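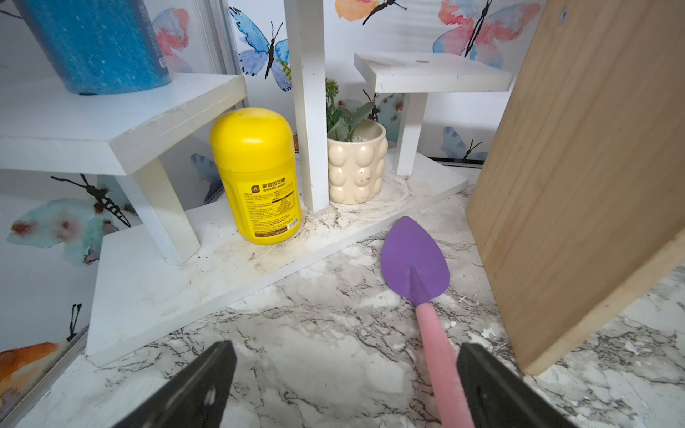 4 Setting Up the Tabletop Plant Station

4.1 Before You Start

The Ullunden tiered stand is intended for indoor use on a level, hard surface. It holds small potted plants, one bottle of fertilizer, and light hand tools. Do not use it as a step or for wall mounting.

Allow 30 minutes for set-up. Clear an area of counter at least 434 mm deep, and leave 138 mm of free height above the highest shelf for plant growth.

CAUTION: Marble and marble-look surfaces can be scratched by soil grit. Wipe the counter before sliding the stand into position. Lift the stand to move it once it is loaded.

4.2 Loading the Stand

1. Place the stand with the base board flat on the counter. Press down on each corner in turn. If the stand rocks, loosen the post screws half a turn, press again, and retighten.

2. Set the heaviest planter on the base board, next to the center post. Ceramic planters must not be placed on the upper shelves.

3. Stand the fertilizer bottle upright on the base board with its cap closed. Turn the label outward so the directions can be read without lifting the bottle.

NOTE: Dilution rates vary by product. Follow the bottle label. This guide does not replace it.

4. Place light containers on the upper shelves, fully inside the shelf edge.

5. Lay the hand trowel flat on the counter in front of the stand, blade pointing away from the user.

6. After potting or watering, brush soil off all boards, starting with the highest. Soil rings under planters should be removed with a damp cloth. White boards stain if wet soil is left overnight.

CAUTION: Keep fertilizer out of reach of children and pets.

4.3 Adding the Accessory Shelf and Baskets

The Sullisis two-tier wood shelf and wire mesh baskets are sold separately. They are used for dry items only: pencil cases for plant labels and markers, lidded jars, and artificial flowers.

1. Position the wood shelf at the back of the work area, centered. Leave the front clear for potting.

2. Fix the black mesh basket along the top back of the shelf. Insert artificial stems from the tallest to the shortest.

3. Lean the pencil cases side by side on the upper tier. The lower tier may be left empty.

4. Place the white mesh basket to one side, with the open side facing the middle of the work area. Store lidded jars inside it.
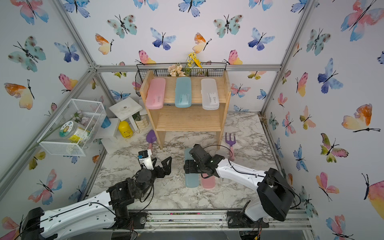 5. Check that no stem hangs where it can catch on a sleeve.

4.4 Maintenance

Retighten the post screws every November.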